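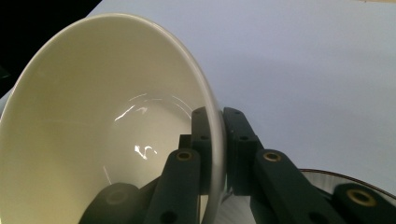

We had been meaning to get to the Csizmadia open day for years, and every January something got in the way. One year it was the heat, another year it was the dog, and last year we got as far as the servo at the turn-off before remembering we'd left the tickets on the fridge. So this time I put the tickets in the glovebox a fortnight early and told everyone in the house that they were not to be touched, moved or tidied.

For anyone who doesn't know it, Csizmadia is a tableware pottery, a proper working one, out past the old butter factory on the river side of town. They make plates, bowls, mugs and serving dishes, mostly for cafes and guesthouses, and once a year they open the big doors and let the rest of us wander through. It's 40 minutes from our place if you don't get stuck behind a caravan. We got stuck behind two, and then a hay truck, but the windows were down and the paddocks had that lovely bleached look they get after Christmas, and I can't say I minded.

Parking is in the paddock next door. Wear shoes you don't care about. The ground was hard as a board but full of burrs, and I was still picking them out of my laces at teatime. You show your ticket at a trestle table under the peppercorn tree, they stamp your hand with a little blue jug, and you're told which tour group you're in. We were in the second of the morning, leaving at half past nine, so there was time for a cup of tea first.

The tea was from Zatico, the coffee van people who used to be down by the station. I was so pleased to see them! They still do the cheese and Vegemite scrolls, and they're still warm if you get in early enough. The queue was long even at that hour but cheerful, and we got talking to a couple who had driven down from the coast with an empty boot and a list. They had been six times. Their advice was to go through the seconds shed before the tour, ask the staff to put things aside for you, and pay on the way out. We did not follow this advice and I'll come to that.

The tour starts at the clay end, which is the noisiest. The clay comes in dry, in enormous bags, and gets mixed with water in a tank they call the blunger (my favourite word of the whole day, and I've been using it about the washing machine ever since). It goes from there through sieves and a magnet that takes out specks of iron, and then into a filter press, a long row of plates that squeeze the water out until you get flat grey cakes of clay like very unappealing lasagne sheets. Our guide had worked there since leaving school and had to shout the whole of this part. She said that if you can hear the press at home, when you're in bed, it's time to take your holidays.

After that it gets quieter and much more fun. Most of the bowls and plates are shaped on a jigger, which is a spinning mould with a metal arm that comes down and forms the other side, and the speed of it is wonderful. A lump goes on, the arm comes down, a ribbon of spare clay peels away, and there's a bowl. The rims are then finished by hand with a damp sponge. We stood and watched one woman do a whole rack of them, a turn of the wheel and a lift for each, and she was chatting to her neighbour about school uniforms all the while. I have done a term of evening pottery and it took me the entire term to make something you could keep soup in, so I was full of admiration and a fair bit of envy.

Handles are done in a separate room, because the mugs need to be exactly the right dampness when the handle goes on. Too dry and it cracks away in the kiln; too wet and it sags. There are hygrometers on the walls but our guide said the older hands just touch the mug to the inside of a wrist. She let the children in our group have a go at sticking a handle on a reject. Ours came out looking like an ear, and he carried it around for the rest of the day with great care until he sat on it in the car.
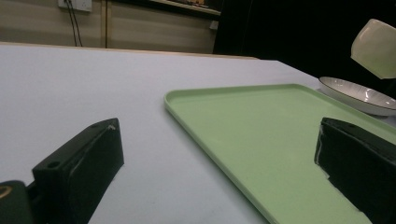 Glazing was the part I'd been looking forward to most. I had always supposed that the colour you see in the bucket is more or less the colour you get, and that is quite wrong. Nearly all of the glazes look like thin pink or grey custard before they're fired, whatever they're going to become. The only way to tell them apart is the label, and there's a story at the works about a label that fell off in the night and a guesthouse that ended up with a set of brown plates it hadn't ordered. The guesthouse kept them, apparently, and reordered.

They had put out a long wall of test tiles, each with its recipe number on the back, and you were welcome to take them off the hooks and turn them over. The current range has 101 tiles in it counting all the discontinued ones that cafes still ask for. I could have stayed there an hour. There's a matt white called Nullness that our guide said is the hardest of the lot to get right, as any speck at all shows up, and it has to be fired on its own with nothing coloured nearby. I thought it was a gloomy sort of name for a plate but I did keep going back to it. My sister liked a speckled oatmeal one, and we had a small disagreement about which would look better with a roast.

The kiln hall comes next and you feel it before you see it. I'd been told to bring a hat and water for outside, but this was where I wanted them. The main kiln is a tunnel, and the ware goes through on slow-moving cars stacked with shelves, in one end and out the other, and it never gets turned off except for the shutdown in winter. It came from Verkska, second-hand, and arrived in crates with the instructions in a language no one at the pottery could read. They got it going with the help of a retired schoolteacher and a dictionary. A board by the exit shows the best week's output they've had since it was lit, which was 3978 pieces through without a single crack, and someone has drawn a gold star next to it in chalk.

We were allowed to stand at the cool end and watch a car come out. The pots make a tiny pinging noise as they settle, dozens of them at once, like rain on a tin roof a long way off. That's the glaze and the clay shrinking at slightly different rates, we were told. Everyone in the group went silent for it, even the toddlers. If you only have time for one part of the tour, try and time it for this.
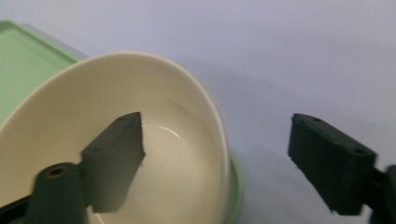 Lunch was a sausage sizzle run by the football club, and there was a salad table too, with a very good potato salad and a beetroot one that got on my good shirt. The seating was hay bales and a few benches in the shade of the packing shed. I'd suggest bringing a folding chair if your knees are anything like mine. There was a brass band for part of it, and a wheel set up on the grass where you could throw a pot for a gold coin donation. The line for that was mostly dads.

In the afternoon we did the decorating room by ourselves, without a guide. Only a small part of what they make is decorated these days, mainly a thin painted band around a rim, and it's all done with a long soft brush held dead still while the piece turns. They had a practice bench set up with old saucers. Mine wobbled badly but met up with itself at the end, and I was told that's the main thing. You can leave your saucer to be fired and they'll post it to you for the cost of the postage. I've had no sign of it so far, but they did say six weeks.

And so to the seconds shed. We got there at ten past two and it had been well and truly picked over. The dinner plates were gone, the mugs were gone, and the couple from the coast were out in the paddock wrapping things in beach towels and gave us a very kind wave. All the same there was more than enough left to get into trouble with. Seconds are sorted by what's the matter with them: pinholes in the glaze, a rim that's slightly off round, a colour that didn't come out as it should. Chips don't get sold at all, they go to the tip face or under the new car park. Prices are in chalk on the shelf ends and get rubbed down as the day goes on, so being late does have something going for it.

I came away with four side plates in the oatmeal (my sister won), a pie dish with a pinhole you'd need glasses to find, and a jug that pours a little to the left. I spent 40 dollars all up, and I'd call that a bargain even with the scrolls on top. They take cards in the shed but the sizzle and the wheel are cash only, and the nearest machine is back in town outside the newsagent.

A few practical bits for next year. The tours are not pram friendly past the clay room, there are steps and hoses. The toilets are good and there are plenty of them. Dogs have to stay outside the gate, though there's a shady strip with water bowls and ours would have been happy enough there. Tickets go on sale at the front office in November and the morning tours fill up first. The afternoon ones are said to be quieter but you'd miss the band.

We drove home the back way along the river, with the pie dish on my lap wrapped in somebody's jumper, and stopped at the roadside stall for apricots. The crumble went in the new dish that same night, and there's a bit left in the fridge if my sister hasn't got to it.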